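물을 마시러 가는 도시, 스카시츠

2018년 4월 24일

루크포트에서 스카시츠로 가는 기차는 하루에 네 번 있다. 두 량짜리 디젤 열차이고 좌석은 지정되지 않는다. 항구를 벗어나면 한동안 창고와 컨테이너 야적장이 이어지고, 그다음부터는 선로가 강을 따라 올라간다. 왼쪽에 앉으면 강이 보이고 오른쪽에 앉으면 축대만 보인다. 평일 오전 열차에는 장바구니를 든 사람과 병원에 다녀오는 사람이 많았다. 여행 가방을 든 승객은 몇 되지 않았고 대부분 종점까지 갔다.

종점이 스카시츠다. 역사는 도시 규모에 비해 지나치게 크다. 승강장 지붕을 받치는 주철 기둥이 끝에서 끝까지 늘어서 있고, 대합실 천장에는 유리창이 나 있다. 매표창구 다섯 개 가운데 지금 쓰는 것은 하나다. 나머지 네 개에는 지역 행사 안내문과 분실물 공고가 붙어 있다. 역이 지어질 무렵 이 도시는 여름마다 주민보다 손님이 많은 곳이었고, 수도에서 직통 침대열차가 들어왔다.

사람들은 물을 마시러 왔다. 몸을 담그는 온천도 있었지만 스카시츠의 이름을 알린 것은 마시는 물이었다. 도시 안에는 지금도 쓸 수 있는 샘이 여섯 곳 있다. 미지근한 것부터 입술을 대기 어려울 만큼 뜨거운 것까지 온도가 다르고 맛도 제각각이다. 공통점은 쇠 맛이다. 처음 마시는 사람은 대개 한 모금에서 멈춘다.

음용 요법의 방식은 단순하다. 아침 식사 전에 샘에 가서 정해진 양을 받는다. 천천히 걸으면서 조금씩 마신다. 다 마시면 다음 샘으로 간다. 예전에는 의사가 샘의 순서와 양, 걷는 거리까지 적어 주었다. 시립 기록보관소에 남은 처방전 가운데에는 걷는 동안 나누어서는 안 될 대화 주제를 적은 것도 있다. 정치와 유산 상속이 들어 있었다.

물을 들고 걷자니 걸을 곳이 필요했다. 스카시츠의 회랑은 그렇게 생겼다. 비가 와도 걸을 수 있도록 지붕을 얹은 산책로가 강변을 따라 첫 번째 샘에서 마지막 샘까지 이어진다. 전체 길이는 348미터다. 왕복하면서 한 잔을 비우는 것이 표준이었다고 한다. 바닥의 돌은 가운데가 눈에 띄게 닳아 있고, 벽 쪽으로는 벤치가 놓여 있다. 벤치는 등받이가 거의 수직이라 오래 앉아 있기 어렵다. 앉지 말고 걸으라는 뜻이었다는 설명을 여러 사람에게서 들었는데, 설계 도면에는 그런 말이 없다.

회랑이 완성되기 전에는 나무로 지은 임시 통로가 있었다. 두 번 불이 났다. 두 번째 화재 뒤에 시가 돌과 주철로 다시 짓기로 했고, 공사비를 마련하려고 체류세를 걷기 시작했다. 숙박객 한 사람당 하룻밤에 얼마씩 내는 이 세금은 이름만 바뀐 채 지금까지 남아 있다. 영수증 맨 아래 줄에 '산책로 분담금'이라고 찍혀 나온다. 호텔 직원에게 무엇이냐고 물으면 원래 있던 것이라는 대답이 돌아온다.

손님이 줄기 시작한 시점을 두고는 말이 갈린다. 관광과는 침대열차가 없어진 때를 꼽는다. 호텔 쪽에서는 의료보험이 요양 체류를 더 이상 보장하지 않게 된 해를 이야기한다. 나이 든 주민들은 강 상류에 댐이 생기고부터 물맛이 변했다고 한다. 수질 기록을 보면 댐이 생기기 전과 후의 성분표는 거의 같다. 그래도 이 이야기는 어디를 가나 들을 수 있었다.

어느 쪽이 맞든 결과는 같다. 강변의 대형 호텔 가운데 절반가량이 문을 닫았다. 두 곳은 공동주택이 되었고 한 곳은 음악학교 기숙사로 쓰인다. 나머지는 창문을 판자로 막아 두었다. 외벽에서 장식이 떨어져 내린 일이 있은 뒤로는 건물 앞 인도에 울타리가 쳐졌다. 산책하는 사람들은 그 구간에서 차도로 내려갔다가 다시 올라온다. 오래 그렇게 다녀서인지 울타리 앞에서 걸음을 늦추는 사람도 없었다.

문을 닫지 않은 곳들은 규모를 줄였다. 브렐라도 그중 하나다. 한때 객실이 100개였던 호텔인데 지금은 별관만 쓴다. 객실은 30개다. 본관의 무도회장에는 의자가 쌓여 있고, 겨울에는 난방을 하지 않는다. 별관 로비는 좁고 밝다. 접수대 옆에 물컵을 빌려주는 선반이 있다.

스카시츠의 물컵에는 손잡이를 겸하는 빨대가 달려 있다. 컵 아래쪽에서 시작한 관이 손잡이를 따라 올라와 입 높이에서 끝난다. 철분이 이에 닿아 착색되는 것을 줄이고, 뜨거운 물을 식혀서 마시게 하려고 만든 형태다. 도자기로 만들고 대개 꽃이나 도시 풍경을 그려 넣는다. 기념품점에서는 이 컵을 크기별로 판다. 큰 것은 실제로 쓰기에 무겁고 작은 것은 두 모금이면 빈다. 주민들은 집에서 쓰던 무늬 없는 중간 크기를 들고 나온다.

컵을 만드는 공방은 도시에 한 곳 남았다. 테테라는 상호를 쓰며 역 뒤편 언덕에 있다. 예전에는 강 건너에 가마가 여러 기 있는 공장이 따로 있었고 거기서 만든 컵이 루크포트를 거쳐 배로 나갔다. 지금 테테에서는 전기 가마 하나로 작업한다. 관을 빚는 과정이 가장 까다롭다고 한다. 굽는 동안 흙이 줄어들면서 관이 막히거나 벽이 갈라지는 일이 잦다. 가마를 열 때마다 물을 부어 통과하는지 하나씩 확인하고, 막힌 것은 꽃병으로 판다. 공방 앞 창턱에는 그런 꽃병이 줄지어 있고 가격은 컵의 절반이다.

물의 효능에 대해서는 조심스럽게 쓸 수밖에 없다. 회랑 입구의 안내판에는 소화기 질환과 대사 질환에 좋다고 적혀 있다. 안내판 아래쪽에는 더 작은 글씨로, 의사의 치료를 대신하지 않는다고 적혀 있다. 두 문장 사이에는 여백이 꽤 넓다. 시에서 운영하는 요양 진료소의 설명도 비슷하다. 규칙적으로 일어나서 물을 마시고 걷는 생활을 세 주 동안 하면 대부분 몸이 나아졌다고 느낀다. 물 때문인지 걷기 때문인지, 술과 기름진 음식을 끊어서인지는 진료소에서도 따로 가려내지 않는다.

세 주라는 기간은 오래된 관습이다. 예전 손님들은 보통 세 주를 머물렀고 여유가 있으면 두 주를 더 있었다. 요즘 평균 체류는 이틀 밤을 조금 넘긴다. 금요일 저녁에 와서 일요일 점심을 먹고 떠나는 식이다. 진료소의 처방도 여기에 맞춰 바뀌었다. '주말 과정'이라는 이름의 일정표가 있고 거기에는 샘 세 곳과 온욕 한 번, 강변 산책 두 번이 들어 있다. 예전 방식을 지키는 손님들은 이 일정표를 좋아하지 않는다. 이틀 만에 물을 그만큼 마시면 배탈만 난다는 것이다.

예전 방식을 지키는 손님은 생각보다 많았다. 브렐라에는 해마다 같은 주에 같은 방을 잡는 사람들이 있다. 가장 오래된 단골은 17년째 온다고 했다. 이들은 서로 얼굴을 알고 아침 식당에서 같은 자리에 앉는다. 새로 온 손님이 그 자리에 앉으면 말은 하지 않고 잠깐 서 있다가 옆 식탁으로 간다. 식당 종업원은 첫날 손님을 벽 쪽 자리로 안내한다.

식사도 예전 것이 조금 남아 있다. 아침에는 흰 빵과 삶은 달걀, 귀리죽이 나온다. 버터는 달라고 하면 준다. 커피는 샘에서 돌아온 뒤 한 시간이 지나야 마시는 것이 원칙이었고, 그래서 시내 카페들은 지금도 아침 아홉 시가 되어야 문을 연다. 기차로 일찍 도착한 사람은 갈 곳이 마땅치 않다. 역 앞 빵집이 일곱 시에 열지만 의자가 없다.

유명한 것은 웨이퍼다. 샘물 한 숟가락을 반죽에 넣는다는 얇고 둥근 과자로, 회랑 옆 가판대에서 한 장씩 데워 판다. 쇠 맛을 지우려고 먹기 시작했다고 한다. 헤이즐넛을 넣은 것과 계피를 넣은 것이 기본이고 최근에는 소금 캐러멜도 생겼다. 상자에 든 것은 식은 채로 먹게 되는데 데운 것과는 꽤 다르다. 주민들은 부서진 것을 봉지로 산다. 공장 뒷문에서 평일 오후에만 판다.

온욕은 시립 욕장에서 한다. 정문은 강 쪽으로 나 있고 계단이 높다. 거동이 불편한 사람을 위한 출입구는 옆 골목에 있는데 표지판이 작아서 찾기 어렵다. 표를 사면 사물함 열쇠와 시간이 적힌 종이를 준다. 개인 욕조가 있는 방과 공동 탕이 나뉘어 있고, 개인 욕조는 전날까지 예약해야 한다. 물의 온도는 방마다 벽에 걸린 온도계로 확인할 수 있다. 정해진 시간이 끝나면 복도에서 종이 울린다. 종은 손으로 친다.

욕조에서 나오면 쉬는 방으로 간다. 누워서 이십 분 남짓 땀을 식히는 곳이고 말을 하지 않는 것이 예의다. 창이 높아서 하늘만 보인다. 기자가 갔을 때는 침상의 절반쯤이 차 있었다. 잠든 사람도 있었고 천장을 보는 사람도 있었다. 신문을 넘기는 소리가 컸는지 접어서 내려놓는 사람도 있었다.
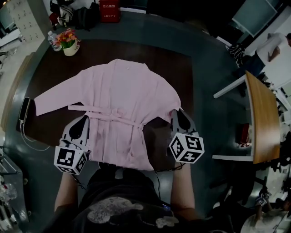
욕장은 적자다. 시 예산에서 해마다 부족분을 메우고 시의회에서는 그때마다 같은 논의가 되풀이된다. 요금을 올리자는 쪽과 개장 시간을 줄이자는 쪽이 있고, 민간에 맡기자는 의견도 한 번 나왔다가 들어갔다. 루크포트의 한 부동산 회사가 욕장과 문 닫은 호텔 두 곳을 묶어서 사겠다고 제안한 적이 있다. 회원제로 운영하겠다는 계획이 알려지자 주민들이 반대 서명을 받았고, 제안은 철회되었다. 주민은 할인 요금으로 욕장을 쓴다. 겨울 평일 오전에는 손님의 대부분이 주민이다.

겨울의 스카시츠는 조용하다. 회랑의 샘에서 김이 올라오고 난간에는 서리가 낀다. 기념품점은 절반이 닫는다. 호텔들도 층을 비워 놓고 보일러를 낮춘다. 이 시기에 도시를 찾는 사람은 요양객보다 건축을 보러 온 사람이 많다. 회랑과 욕장, 역사가 모두 비슷한 시기에 지어졌고 크게 고친 적이 없다. 돈이 없어서 고치지 못한 덕분에 남은 것들이라고 기록보관소 직원은 말했다. 창틀도 문고리도 처음 것이 많다.

보존 상태가 좋다고 하기는 어렵다. 회랑 지붕은 세 군데에서 물이 샌다. 비 오는 날이면 그 아래에 양동이를 놓는데, 산책하던 사람이 발로 차서 엎는 일이 종종 있다. 주철 기둥은 아래쪽부터 녹이 올라왔다. 샘물이 튀는 자리라서 칠을 해도 오래가지 않는다. 시는 기둥을 하나씩 떼어 내 보수하는 계획을 세웠고 지난해에 첫 구간을 마쳤다. 새로 칠한 기둥은 연한 초록색이다. 원래는 회색이었다는 주장과 처음부터 초록색이었다는 주장이 지역 신문 독자란에서 한동안 맞섰다. 칠을 벗겨 조사해 보니 둘 다 있었다.

여름이 되면 사정이 달라진다. 7월에는 강변에서 야외 음악회가 열리고 루크포트에서 임시 열차가 한 편 더 들어온다. 회랑 가운데에 있는 반원형 무대에서 악단이 연주하고 사람들은 컵을 들고 서서 듣는다. 연주 곡목은 왈츠와 행진곡이 대부분이다. 아침 음악회는 일곱 시에 시작한다. 물 마시는 시간에 맞춘 것인데, 주말 손님들이 너무 이르다고 해서 저녁 공연이 따로 생겼다. 저녁 공연에는 맥주를 판다. 요양객들은 가지 않는다고 말하지만 가 보면 몇 사람은 있다.

젊은 손님을 끌어들이려는 시도도 몇 가지 있었다. 강 건너 옛 컵 공장 자리에는 작업실과 카페가 들어섰고, 한 양조장은 샘물로 만든 진저에일을 내놓았다. 쇠 맛을 가리려고 생강을 많이 넣었다고 한다. 꽤 맵다. 자전거 대여소는 두 해 만에 닫았다. 도시가 골짜기 안에 있어서 강변을 벗어나면 어느 쪽이든 오르막이기 때문이다. 대신 숲길을 걷는 사람은 늘었다. 예전 의사들이 환자를 보내던 산책로가 언덕 위로 여러 갈래 나 있고, 길마다 경사에 따라 색이 다른 표식이 붙어 있다. 심장이 약한 환자에게는 흰색 길만 허락되었다.

흰색 길을 걸어 보았다. 욕장 뒤에서 시작해 너도밤나무 숲을 비스듬히 지나 전망대까지 간다. 중간에 쉬는 정자가 있고 정자마다 돈을 낸 손님의 이름이 돌에 새겨져 있다. 낫게 해 주어 감사하다는 문구가 여러 나라 말로 적혀 있는데 이끼가 덮여 절반은 읽을 수 없다. 전망대에서는 도시 전체가 내려다보인다. 강이 두 번 굽고 그 안쪽에 지붕들이 모여 있다. 판자로 창을 막은 호텔도 위에서 보면 다른 건물과 구별되지 않는다.

내려오는 길에 마지막 샘에 들렀다. 여섯 곳 중 가장 뜨겁고 가장 짠 샘이다. 꼭지 옆에 종이컵이 있었지만 전날 빌린 도자기 컵을 썼다. 앞에 선 사람이 물을 받아 난간에 올려놓고 기다렸다. 식기를 기다리는 것이냐고 물었더니 그렇기도 하고, 기차 시간이 아직 남았다고 했다.

■ 가는 길
루크포트 중앙역에서 스카시츠행 열차를 탄다. 승차권은 차내에서도 살 수 있으나 현금만 받는다. 막차가 이르므로 당일로 다녀오려면 돌아오는 시간을 먼저 확인해 두는 것이 좋다.

■ 샘물
회랑의 샘은 모두 무료이며 연중 열려 있다. 컵은 숙소에서 빌리거나 테테 공방에서 살 수 있다. 지병이 있거나 약을 복용하는 사람은 마시기 전에 의사와 상의해야 한다.

■ 욕장
월요일은 쉰다. 개인 욕조는 전날 오후까지 예약한다. 수건은 표 값에 포함되고 슬리퍼는 포함되지 않는다.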